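About Us

Hi, and welcome to Buditz! I run this little shop out of two rooms and a hallway, and if you've ordered a dish rack, a stack of plates or one of our mixed table boxes, chances are I wrapped it. I'm told an about page should be short. Mine never is, so get a coffee.

How it started

I bought my first house in December, the coldest one I can remember, and it came with a kitchen that had no dishwasher and no room for one. For six years I washed everything by hand. You get opinions when you do that. I went through plastic racks that turned slimy at the feet, a bamboo one that went black, and a very expensive steel one that held bowls beautifully and dropped every plate I own on its face. The one that stayed was a plain white wire rack I found in the back of a hardware store for next to nothing. It had slots that were close enough together and a taller back, and that was it. I still have it!

Buditz began because friends kept asking where I got it. The store had closed by then, so I called a small wire shop called Brokine and asked if they'd make me some. They said their minimum was 2000 pieces. I laughed, they didn't, and we settled on 212, which I stored under the bed, behind the couch and (sorry, Mom) in my mother's garage.

What we sell

Mostly racks and plates. We carry bowls and mugs too, but plates are where my heart is. I like a white plate you can use for toast and for company, and I have a real weakness for old-fashioned borders – little flowers, a thin line of color on the rim, that kind of thing. Our tableware comes through Acharya, a family importer who lets me poke around their shelves and pick out small lots. It means our patterns come and go. If you love one, please don't wait on it, and if you've broken one, write to me and I'll look in the odds box before I tell you it's gone.

How I think about a rack

Plates should stand up. I know plenty of people lay them flat on a towel, and I did it for years, but they stay damp underneath and then you're drying them anyway. Standing, with a bit of a lean and some air between them, they look after themselves while you go watch TV.
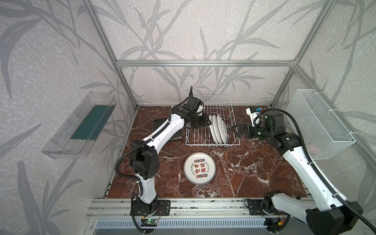 The other thing I care about is how easily a plate goes in and comes out. You usually have one hand free, or a kid on your hip, or soap in your eyes. If you have to hunt for the slot, or wiggle the plate past its neighbor, you'll stop using the rack and start making a pile. So every rack we consider gets loaded and unloaded over and over with different plates, thick rims and thin ones, before it gets a spot in the shop. We've turned down 134 samples so far. I keep a list, and yes, it's a petty list.

I'm picky about wire as well. I want the coating smooth where it touches a rim, and I want the feet to sit level so the whole thing doesn't rock on the counter when you drop in a heavy dinner plate.

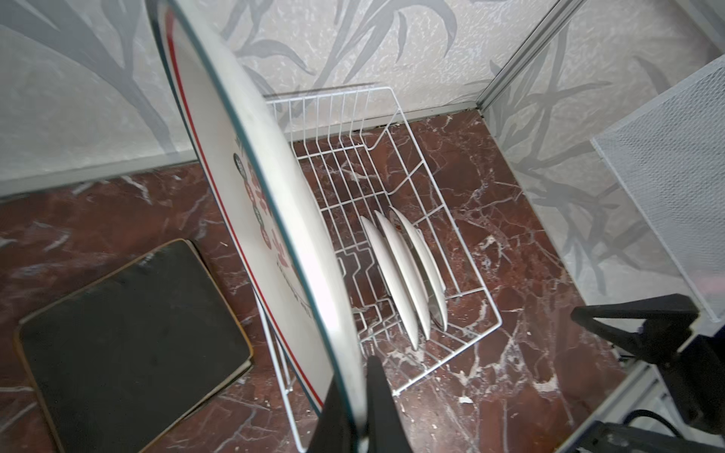 Red blossoms on the plate, three more standing in the white wire rack.

Where things ship from

Small orders go out from me. Bigger ones go through Futico, a packing outfit a short drive from here, who put up with my very detailed notes about paper. Plates travel on edge, same as they dry, with a sheet of paper between each one and a snug fit in the box. If something shows up chipped, send me a picture and I'll replace it if I've got one, or refund you if I haven't. You don't need to mail the pieces back.

Say hello

I answer the email myself, most often in the evening after the dishes are done. Ask me if a rack will fit your counter (measure the depth first, and check how far the faucet swings), ask me what goes with your grandmother's blue bowls, or just tell me how you dry your pans, which I'm still working out. There's a contact form at the bottom of every page.

Page last updated 2020-02-26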